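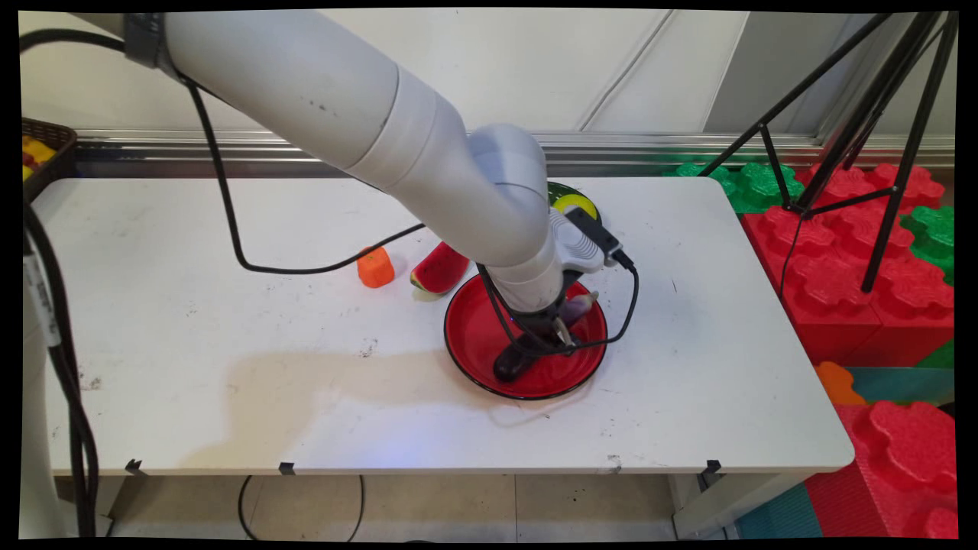

4. Naming the vegetable: aubergine, eggplant, brinjal and the rest

4.1 The problem of the purple one

Most vegetables in the Bedlow corpus give the indexer very little trouble. A carrot is a carrot in every booklet we read, apart from one misprint that makes it a parrot and leaves the method unchanged. The aubergine is another matter. It appears in the 767 booklets under five English names and a good many spellings, and the same booklet will sometimes use two of them on facing pages without any sign that the editor had noticed. A reader who wanted every aubergine recipe in the collection would need patience and a fairly broad mind.

The booklets are the sort of thing sold at fêtes, schools and chapels to pay for roofs. They were gathered into the Ullen collection over many years by people who liked cooking more than cataloguing, and the original card index reflects this. Under "Vegetables, foreign" it lists aubergines, peppers, sweetcorn and, for reasons we were unable to recover, swede. The Mulder deposit, which was added later and forms the smaller part of the corpus, came with no index at all and was in some ways easier to use.

4.2 What was coded

We coded every passage in which a vegetable of the species Solanum melongena was named, described or plainly intended. This gave 1,669 passages. The unit is the passage and not the recipe, as a single moussaka may name its main ingredient in the title, again in the list, and a third time in a warning about oil. Where a writer changed name between title and list, both forms were kept.

"Plainly intended" needs a word of defence. Several early contributors did not know what to call the vegetable and described it instead. "The long purple ones from the new shop" is an identification that any greengrocer would accept. So is "shiny, dark, with a green cap". A person shown the aubergine in Figure 4, glossy and purple with its pale green-white stem end, would have no difficulty in matching it to either phrase, beyond perhaps wishing that the cap were greener. We admitted descriptions of this kind when both coders agreed on them separately. "A sort of marrow" was not admitted, although one of us argued for it at some length.

White, green and striped kinds are hardly mentioned. Contributors who use the word "purple" tend to do so as if it settled the question, and it generally does. The American name, which makes far better sense for a small white fruit than for the kind most British shoppers meet, is used without any comment on its oddness. People will apparently call a thing after an egg for decades and never look at it with suspicion.

4.3 Choice of name

"Aubergine" is the usual form in the main collection and becomes more settled as the booklets get newer. "Eggplant" clusters in two places: recipes copied from American magazines, which can often be spotted by their cups and sticks of butter, and recipes sent home by relatives overseas. In the second group the name is sometimes glossed in brackets, and the gloss is sometimes wrong. One booklet offers "eggplant (courgette)" and goes on to give instructions that would suit neither.

"Brinjal" is almost confined to pickles and to a run of eight booklets produced by the same printer. It would be tempting to read this as evidence of a local community of speakers. The duller explanation is that the printer's compositor preferred it. In the one case where a handwritten draft survives alongside the printed page, the draft has "aubergine" and the page has "brinjal", with the quantities also altered and the salt doubled. We have no wish to build a theory of dialect on a man with strong views about pickle, but anybody using printed booklets as a record of household speech should keep him in mind.

The remaining forms are "egg fruit" and "mad apple". The latter occurs only in quotation marks, in introductory notes that have clearly been lifted from an older herbal, and usually just before the reader is told that the vegetable is perfectly safe. It is hard to imagine that this sold many of them.

4.4 Spelling

Spelling deserves a study of its own and will not get one here. "Aubergine" is written with one b or two, with and without its first e, and in one Mulder booklet as "Auburn Jean", which we read at first as the name of the contributor. The recipe beneath it is for a bake with cheese. No form was corrected in transcription, and the original spellings can be searched in the working files.

More telling is the use of capitals. In older booklets "Aubergine" is given a capital far more often than "onion" or "potato", as though it had been introduced at the door and shown to a chair. The capital goes as the vegetable becomes familiar. Peppers follow much the same course. Sweetcorn never seems to have been thought grand enough to need one.

4.5 Instructions to the nervous

Names are only part of how an ingredient is made welcome. Many passages carry advice on salting, and here the writers are firmer than anywhere else in the corpus. Slices are to be salted for half an hour, or for an hour, or overnight under a plate with a weight on it. A booklet put together for the Brirkeo May fair allows 100 minutes, a figure so exact that we looked for its source and failed to find one. The stated purpose is always to draw out bitterness. Writers who called the vegetable "brinjal" hardly ever mention bitterness, and go straight on to the frying. Section 5 returns to this difference in connection with the marrow, about which everyone had an opinion.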